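Putting down some notes on what we've been doing at Clenel since May. It's a thread, so bear with me. The short version is that we've been teaching a two-armed robot to sort vegetables onto plates, and we've been looking at what happens when you feed it less data but choose it more carefully.

The task is dull on purpose. Two dishes on a tablecloth, aubergines for one and white radishes for the other. The robot has to pick things up, put them on the right dish and let go without knocking anything else about.

We teach it by demonstration. A person drives the arms through the task, we record what the cameras see and what the joints do, and a network learns to copy it. Nothing new so far. Plenty of labs do this.
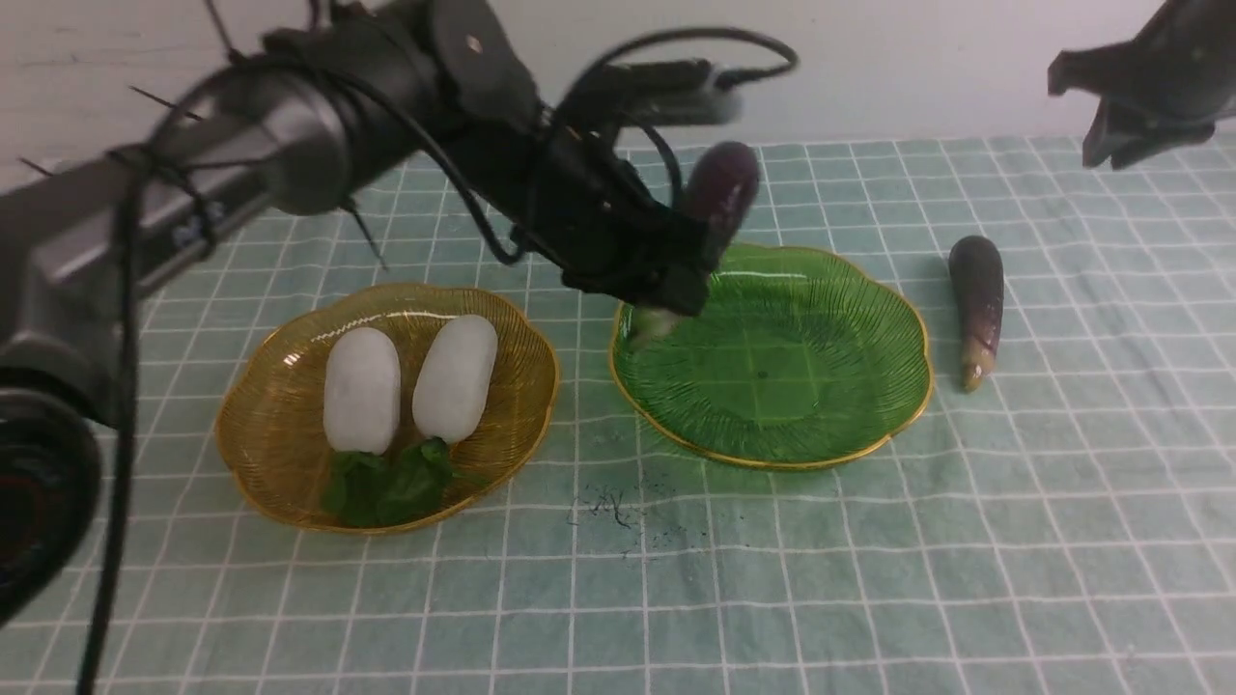 The part we wanted to test was where in a demonstration the useful information sits. Our guess was the second or two before the fingers close and the second or two before they open. The long swing across the table in between probably matters a lot less.

So we recorded 182 demonstrations and trained two policies. The first saw every recording in full at an even rate. The second saw the moments near a grasp or a release in full, and a thinned-out version of everything else.

We call the second one Griritz. It's a filter and a config file, so it didn't really need a name, but we were tired of saying "the thinned set" in meetings.

Each policy then got the same starting layouts, with the same time limit. A trial counted as a pass if the item ended up on the right dish with the gripper clear of it. Anything dropped on the cloth was a fail, even if it was picked up again afterwards.

Aubergines were the hard case. They're long and shiny and the shape changes along the length, so a grip that works at the thick end can slip at the stalk end. They also hide a good deal of the view from the wrist once you're close. 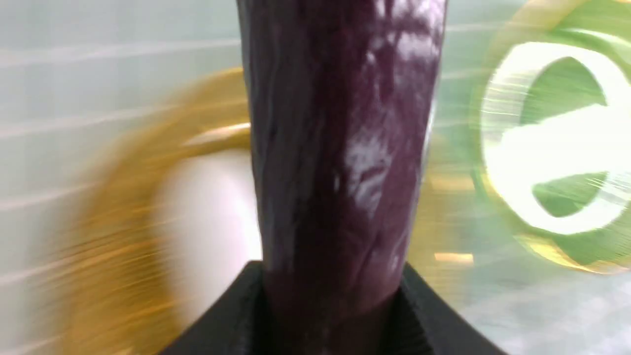 We had expected the wrist camera to be a nuisance at that point. When we trained with it switched off, though, both policies got worse, and Griritz got worse by more. It seems to rely on the close-up view for deciding when to let go.

Results, then. On picking up there was no difference we'd want to defend. On placing, Griritz failed 8 times over the whole test and the full-data policy failed 31 times. Same layouts, same arms, same lighting.

Most of those 31 were early releases. The gripper opened a bit too high or a bit short of the dish and the item rolled. Our reading is that the full recordings are mostly swinging about, so the network spends its effort getting the swing right and is vague about the end.

Training time also came down, as you'd expect with fewer frames. We haven't put a figure on it yet as the machine was shared with another job for part of the run.

A few things we're not claiming. This is one task on one table with one kind of arm. The layouts in the test were new, but the vegetables were the same type as in training. We haven't tried it with anything soft or anything that spills.

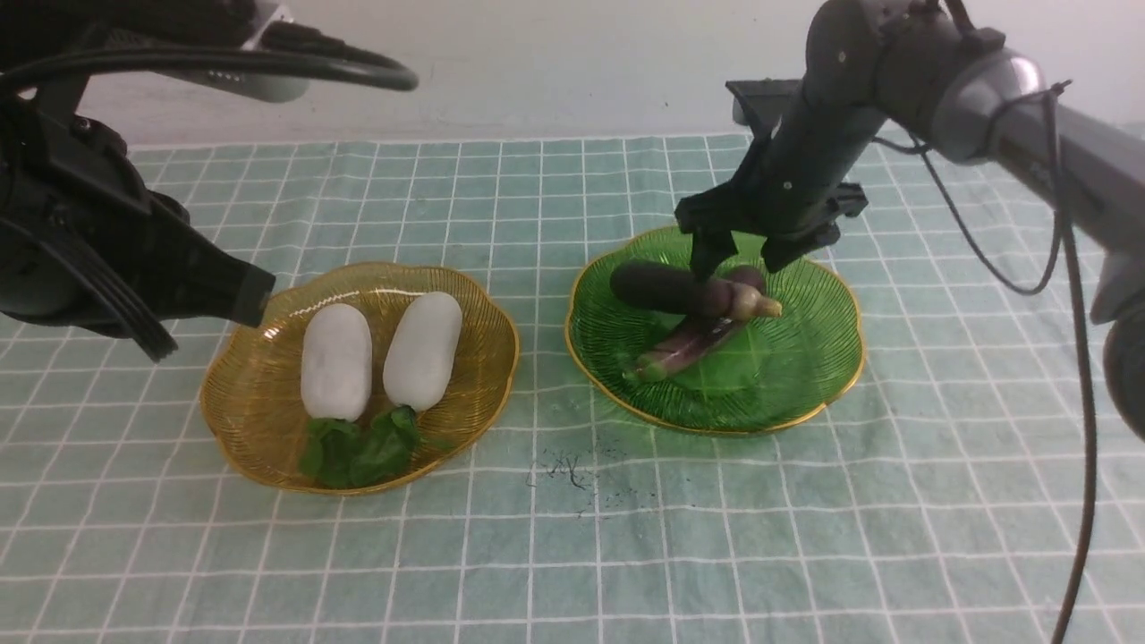
Crowded plates are the next problem. Once a dish has a few items on it, the best place to put another one depends on what's already there, and the demonstrations don't agree with each other. One operator always went for the nearest gap. Another worked from the back of the plate forwards. The network learns some average of the two, and the average is sometimes on top of another vegetable.

We tried marking each recording with which operator made it. That helped a little with the hesitation but did nothing for the stacking.

The group at Bederard suggested choosing the target spot first, as a separate step, and letting the policy handle only the movement. We've got a rough version running. Too early to say much, except that it's slower.

Someone asked how we find the grasp and release moments. It's just the gripper opening signal. When it changes by more than a set amount we keep 2 seconds either side of it. We tried a learned detector and it picked nearly the same moments for a lot more bother.

The write-up is with the Farías workshop now. I'll post the filter settings and the list of layouts once it's been through review. If you've tried thinning your own recordings and it made things worse, I'd like to hear what the task was.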